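**Kit de braço duplo Zoltia, versão de bancada** -- ficha de produto mantida pela oficina partilhada de Skurnville. Última revisão em outubro.

O Zoltia vende-se como "pronto em uma tarde". Demorámos mais. O kit chega desmontado, com um manual que salta do passo da base para o da calibração, e quem nunca cravou um terminal vai precisar de ajuda. Dito isto, as peças são boas e as tolerâncias dos furos estão certas, coisa que não posso dizer do kit anterior.

## O que vem na caixa

- Dois braços, por montar
- Duas garras com dedos paralelos
- Fonte de alimentação e cablagem
- 294 parafusos, em sacos sem etiqueta
- Licença do simulador Hilley para 8 postos

Não inclui bancada, grampos nem botão de emergência. O último devia ser obrigatório. Compre um antes de ligar seja o que for.

## O simulador

A publicidade dá muito peso ao Hilley, e foi por ele que a Manuela Zanetti insistiu neste kit. Permite ensaiar tarefas domésticas numa sala virtual antes de arriscar a loiça verdadeira. A instalação correu bem à segunda, depois de trocar a placa gráfica.

Para os ensaios usamos a sala com o móvel da televisão. O exercício é com a caneca branca: um braço segura-a por cima do tampo, ao lado de uma tigela pequena, com o ecrã logo atrás. Parece fácil, mas entre a tigela e o ecrã a folga é pouca e o planeador de trajetórias gosta de atalhos.

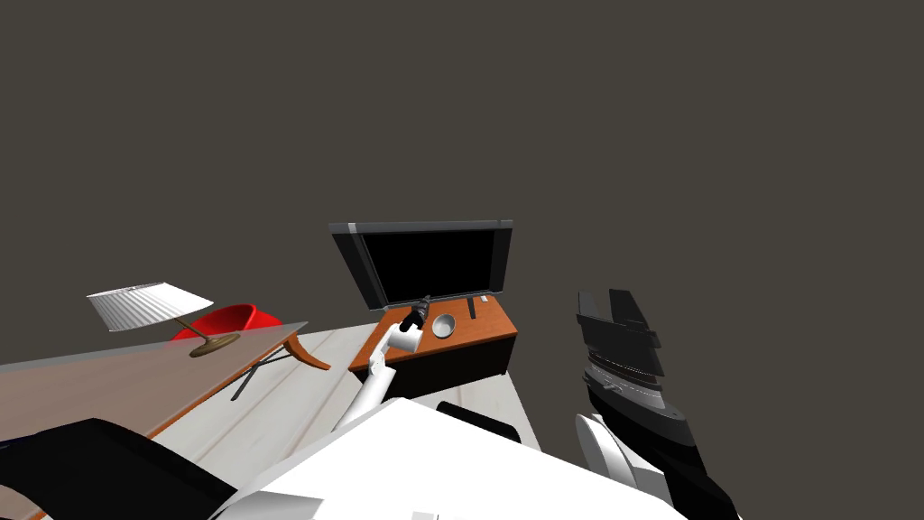 ## O que o fabricante promete e o que medimos

A Zoltia anuncia que uma tarefa afinada no Hilley passa para o braço físico "sem ajustes". O Gerardo D'Amico repetiu o exercício da caneca 17 vezes na bancada, com os parâmetros do simulador tal e qual, e falhou sete. Quase sempre a pega rodava entre os dedos. O atrito do simulador é otimista -- e não encontrei no menu onde o mudar.

A assistência respondeu depressa, mas só para sugerir que limpássemos os dedos da garra. Limpámos. Ficou igual.

## Para quem serve

Serve a quem já tem uma bancada firme e paciência para afinar. Para uma primeira montagem em casa, eu esperava pela revisão do manual. A Clodagh Lynch discorda e acha que se aprende mais assim; a encomenda dela já seguiu.

Peças de substituição: pedir ao Italo Fiore, na oficina. Os dedos de borracha da Fu encaixam, com uma anilha.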